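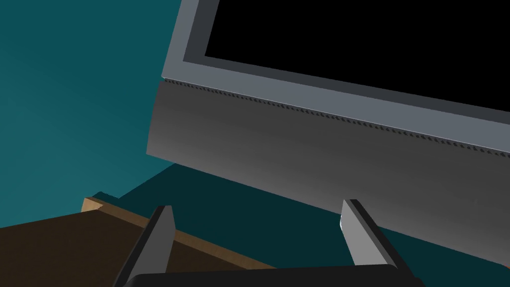 Study (room)

A study is a room in a house set aside for reading, writing and paperwork. In modern use the word overlaps with home office, although the latter usually implies paid work. A study may also hold a household's books, records and ornaments.

History

Rooms for private reading were at first found mainly in religious houses and the homes of the wealthy. They were often small and placed next to a bedchamber, where they could be kept warm and locked. As books and paper became cheaper, the study spread to the houses of clergy, doctors and merchants. In many smaller homes the same purpose was served by a desk in the parlour.

The spread of home computers brought the room back into ordinary house plans. A survey of 309 dwellings in the town of Sutell, published by Ailbhe Horgan on January 9, 2019, recorded a separate study in 113 of them. Most were converted bedrooms.

Colour and decoration

Dark greens, browns and deep reds were long thought suitable for studies, partly through the influence of club libraries. Blue-green shades have also been used, either on all the walls or in several tones side by side. Pale colours are more common where daylight is poor.

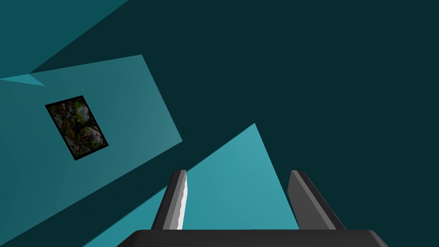 Flat surfaces in several shades of teal

Ornaments are usually kept on shelves or on the desk itself. Busts, globes and clocks were once typical. Later collections are more varied and include carved animals, dragons and other figures from legend.
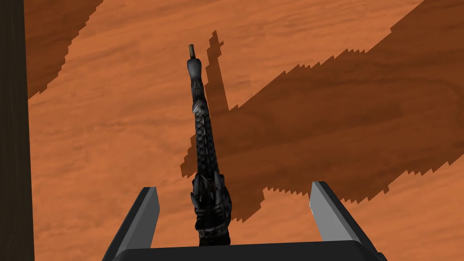 Furniture

The main piece is the desk, which may stand against a wall or face the door. The Hegarty desk, a type made in Sutell, has 2 banks of drawers and a sloping top that can be locked. Bookcases are commonly fixed to the longest wall.

See also

Library (room)
Parlour
Writing desk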